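Room for a Mouse
By Josefina Arancibia

My desk is light wood, with a shelf above it. In May I decided to tidy only the desktop.
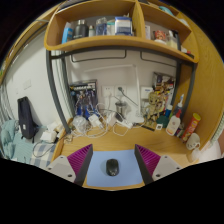 I began at 7 in the evening and gave each thing two chances to stay.

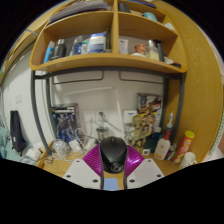
The shelf keeps its bottles and the black thermos.

The right side was harder, as I like my snacks near me.

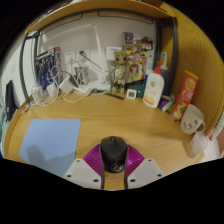
What stayed out

The mug, the lamp and the blue mouse pad.

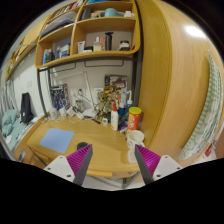 Bare wood in the middle of the desk, with the mug at right.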